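Draretti locker bank, six months in

We put in a bank of Draretti lockers in December to replace the old metal ones with padlocks. I run the building for a small office of 30 people, and most of them use a locker every day.

Doors and hinges

The doors are thick and white, and they swing wide enough to get a bulky bag in without a fight. There are two metal hinges on each. We have had to adjust 3 doors that started to rub, a quick job with a screwdriver.
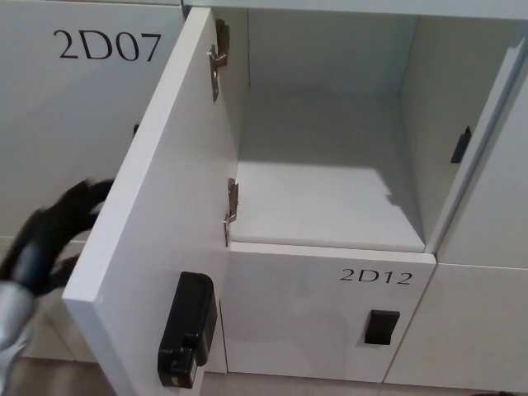 Locks

The lock is a black box on the inside of the door, low down. It takes up a little depth, so check that before you buy if you store large boxes. Ours have opened every time except once, after a power cut.

Price and verdict

We paid $2,540 for the bank, delivery included. White shows scuffs, and I wipe the fronts weekly. I would buy them again, but I'd ask for larger door numbers.

Deirdre Costello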